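Newsroom > Water Quality > Threads
Filed under: Winter Operations, Source Protection
November 29, 2018 | Posted by Drindow Water District

1/ The District is beginning its winter notices with the subject that brings in the most mail between now and spring: salt on roads, sidewalks and driveways, and what becomes of it. Customers are asked to read to the end before writing to us.

2/ Salt does not wear out. When ice melts, the salt dissolves in the meltwater and goes wherever the meltwater goes. In the Trerkcombe basin, that means the storm drains, Virk Creek, and the ground above the shallow wells on the east side.

3/ Road salt is mostly sodium chloride. The chloride part is the one we follow most closely. Soil does very little to hold it back, and plants and stream life do not use it up in any useful amount.

4/ Ordinary water treatment does not take chloride out. The Rekard plant settles, filters and disinfects. Removing salt calls for a different kind of equipment, and the cost of buying and running it would fall on every account holder.

5/ Chloride in drinking water is first of all a matter of taste. Customers tend to notice it in plain water and weak tea before they notice it in cooking. It can also speed up corrosion in pipes and fixtures, and the District watches for that closely.

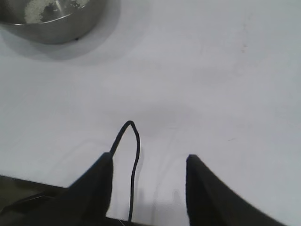

6/ District staff tested 1032 samples for chloride over the past year. They came from the creek, the reservoir intake, the monitoring wells and customer taps. The highest readings were in the creek during thaws, as in earlier years.

7/ The readings that concern us more are the ones from August. No salt has been spread for months by then, and the creek is fed mainly by groundwater. A high summer reading tells us that salt from past winters is stored in the ground and is still coming out.

8/ Summer chloride in lower Virk Creek was higher this year than last. One year does not make a trend. The District will repeat the work at the same stations next summer and publish both sets of results side by side.

9/ The basin contains 70 miles of public road. Road crews have already cut back by wetting the salt before it is spread, so that less of it bounces into the ditch. The District thanks the road department for sharing its application records.

10/ Private pavement is harder to measure. Parking lots, store entrances and home driveways are treated by many different people, often by hand, and no record is kept. Our staff regularly find salt piled on bare, dry pavement.

11/ The following steps apply to homes and small businesses. They are advice and do not replace any town rule on clearing sidewalks. Safety comes first. If a walkway is icy and people must use it, treat it.

12/ STEP ONE. Shovel early and shovel again. Snow that has been walked on or driven over packs down and bonds to the pavement, and it then takes far more salt to loosen. A walk cleared down to the surface may need none at all.

13/ STEP TWO. Break up what ice you can with a scraper or ice chisel before opening the bag. Salt is meant to loosen the bond between ice and pavement. It is a poor and costly way to melt a thick layer from the top down.

14/ STEP THREE. Check the pavement temperature as well as the air temperature. Plain rock salt works slowly once pavement falls below 15 degrees Fahrenheit. On those days use sand for grip, or a product labeled for lower temperatures.

15/ STEP FOUR. Measure. A 12-ounce coffee mug of salt is enough for ten squares of ordinary sidewalk. Keep a mug or scoop in the bag and use it every time. Pouring straight from the bag nearly always puts down too much.

16/ STEP FIVE. Scatter the grains so that there is open space between them. They do not need to touch. Each grain makes brine that spreads under the ice on its own, and a solid white layer is no faster.

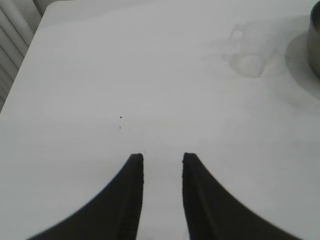

17/ STEP SIX. Wait, then clear the slush. Once the ice has loosened, push it off the walk with a shovel. Slush left in place will thin out, refreeze overnight and need to be treated a second time.

18/ STEP SEVEN. Sweep up what remains when the pavement is dry. Leftover salt can go back in the bucket for the next storm. Please do not hose it down the driveway or sweep it into the storm drain, as the drains in Trerkcombe empty directly into the creek.

19/ STEP EIGHT. Store bags indoors or under a tight cover, off the ground, and well away from any wellhead. A torn bag left beside a garage all winter can do more harm to a shallow well than the salt used on the walk.

20/ On sand: it gives grip and melts nothing. It also fills drains, so it should be swept up in the spring. Mixing sand and salt is common, but the two do different jobs and the District suggests choosing one for the conditions.

21/ On products sold as "safe" or "green": these words have no single fixed meaning on a deicer label. Read the ingredients. Many contain chloride in another form, such as calcium chloride or magnesium chloride. Less of any product is still the best course.

22/ On water softeners: most home softeners also discharge salt. If yours runs on a timer, check that the hardness setting matches your water. Units that regenerate by measured use generally need less salt. Your water bill lists the hardness for your zone.

23/ For private well owners: the District does not own or regulate private wells, but there are 900 of them inside the basin and they draw on the same ground we do. Owners may request a chloride test bottle at the Rekard plant office during business hours.

24/ Customers on a low-sodium diet who have questions about their water should speak with their doctor. The District can supply the most recent sodium result for any service zone on request, by phone or by mail.

25/ Businesses that hire a snow contractor are encouraged to look at how the contract is written. Payment by the bag or by the ton rewards heavy use. The District has sample contract wording, reviewed by four local contractors, available at no charge.

26/ To report an uncovered salt pile or a spill near a drain, call the number on your bill and choose the water quality line. Please give the nearest cross street. Staff will visit the site and contact the property owner where needed.

27/ The full table of chloride results, by station and by month, will be posted with the annual water quality report. Replies to this thread are read on business days. Account and billing questions should go to customer service.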